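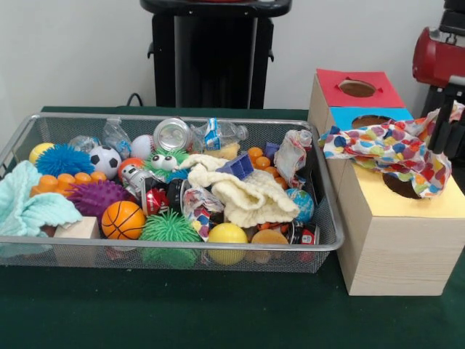
Mixed basket and the three boxes, polka-dot cloth at the blue and yellow tops.

April 9, 2021
Workshop notebook, Zistach, sorting set

Continued with the sorting set for Hyun. The categories are the same as in the last entry: cloths go to yellow, toys go to blue, bottles and cans and wrappers go to red. I still think that yellow for cloths is not so easy to remember, but the cards are already printed and I will not change them now.

The basket is the silver wire one. I had a plastic tub before and I prefer the wire. It stands well on the green table and the things at the bottom can be seen from the side, so a person can plan a little before taking something out. The bad point is that cloth catches in the mesh. The turquoise knitted one is the worst for this. When it hangs over the rim it is fine, but if it is pushed down to the bottom, the loops get hold of the wire and then the whole basket moves when you pull. For the moment I put it in last, on the left side, with a part of it over the rim. I must write this in the filling instructions.

Holes. I cut all of them to 85 mm. I measured again this morning and the blue one came out a little oval, my knife slipped on the far side. It does not matter for the balls. The cloths are the difficult part of this set. A ball goes through or it does not go through, but a cloth can be half in and half out, and then the question is if we call it done. The polka-dot fabric is large for an opening of this size. If you take it by one corner it goes in quite nicely, if you take it by the middle it makes a thick bundle and stays on the top. Also it easily lies across two boxes at the same time, because I have put them so near to each other. Proposal: move the boxes 20 mm more apart and see if this is enough. If it is not enough, cut the fabric in half and hem it. It is a pity to cut it, the dots are cheerful and everybody finds it quickly in the pile.

About the toys. The spiky puffer balls (blue, purple, green) are good and I want to keep all of them. They are soft and they do not roll away when they fall on the table. The small yellow ball rolls always. Yesterday it was under the radiator. The soccer ball toy and the orange basketball one are fine. I have a doubt about the white baseball-style ball, because beside the clear bottles it is not easy to notice, but perhaps this is good for the harder level. The green fuzzy one with the big eyes is the favorite and people take it out first, so for a fair trial it should be placed lower. The small white robot figure with the red-orange head is light and goes down between the other things. Please look for it before you say that a piece is missing!

The small wooden block: I do not know where it belongs. On the card it is written "toy", but two colleagues put it with the waste and I understand them. Either we paint something on it, a letter maybe, or we take it out. I leave it near the front for now.

Waste pieces. The crumpled water bottles keep their shape well enough. The one with the blue and white label is better than the one without, as clear plastic in a silver basket is hard for the eyes. Cans: the silver one and the red one, both rinsed. I have put tape on the inside of the openings — the edge is sharp and one can of the earlier set cut my glove. The snack wrapper opens itself again after some time and must be crumpled fresh for each round. The orange bottle caps I like in a row, but of course the row is gone after the first shake, so this is only for the beginning.

Weight: the boxes from Travumwood are light and when empty they slide if somebody leans on the top. I tried a bag of sand of 400 g at the bottom of the yellow one and it stays much better. To do for the blue and the red also. The tops are only laid on and taped at the back, so they can be opened for emptying. The tape on the red top will need changing soon.

Open points:
— boxes more apart, then try the polka-dot fabric again, by the corner and by the middle
— sand bags for blue and red
— decide about the wooden block
— ask Skumum if the knitted cloth exists in a tighter knit, same turquoise
— make the blue hole round with sandpaper
— filling instructions, one page, with the knitted cloth last

The list of pieces has now 26 lines, with the spare ones in the drawer included. I have hung the new copy on the cabinet door, please throw away the old one.

Recent entries
Cutting round holes in cardboard, second try
Category cards: size of letters
Which plastic tub to buy (we did not buy)
Washing the cloths, shrinkage notes

This site uses cookies to remember your reading settings. Accept | Settings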